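Search products, guides and reviews
Search
Home > Equipment > Laundry and Linen > Handling and Folding

Clurngate Gripper Kit for Laundry Work

2019-09-19
By the Irkura equipment desk

We stock the Clurngate kit and we'd like to sell you one, so read this page as you would any shop's. We have also turned down a few orders for it, mostly from small hotels and launderettes who believed they were buying a machine that folds. It doesn't fold by itself. Clurngate sells it as a research and trial kit, and that is how we list it.

In the box you get a pair of soft-padded fingers, a mounting plate, a control unit, leads and a licence for the Umport software. You supply the arm, the table, the lighting and a good deal of patience. The fingers will close on cloth without marking it, and the pads can be swapped when they wear. On a single tea towel, laid flat on a bench of a contrasting colour, our bench unit managed a tidy half fold in 55 seconds. A bored teenager does it in a couple.

The trouble starts when the washing looks like washing. A box keeps its shape when you pick it up, and a coat doesn't. Sleeves turn inside out, hoods flop over, and padding squashes down in one place and swells up in another. The software has to work out which bit of the heap is a cuff and which is a hem, often with most of the garment hidden under itself, and it has to do that again each time the cloth moves.
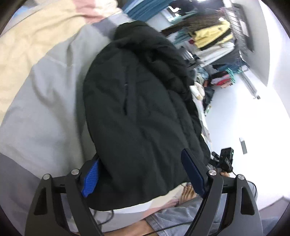 Padded jackets are the ones we get asked about most, usually by people who run lost property stores or school uniform shops. Getting hold of one is fairly easy with any decent gripper. Laying it face up with the arms where you want them is another job altogether, and we have yet to see a machine at this price do it twice running without somebody stepping in. Zips make it worse. So do blankets, for the plain reason that most arms can't reach far enough to shake one out.

Clurngate's leaflet says "ready for the home". We asked what that meant and were sent the leaflet again. Our own view is that a household machine you could leave alone with a mixed basket is a long way off, and anybody giving you a date is guessing. Sorting by colour is closer. Moving bundles from one bin to another is closer still, and if that is all you need, the cheaper Chow clamp does it with less fuss.

Who should buy this, then? Colleges, workshops and laundries with a technical person on the staff who wants to try things out. If you handle 600 identical napkins a day, an ordinary feed-through folder will beat it on speed and cost. If you handle mixed clothing, keep your people and buy them a better table.

Finger opening: 11 cm
Rated pad life: 4000 grips (maker's figure, not checked by us)
Pads: sold in pairs, same fitting left and right
Cleaning: damp cloth only, no solvents
Arm: not included
Software: Umport licence, one workstation

The June price list still applies. Returns are accepted on unopened kits only, and pads can't be returned once fitted. Ask for a demonstration before ordering, and bring your own laundry.

Filed under: grippers, textiles, folding, trial kits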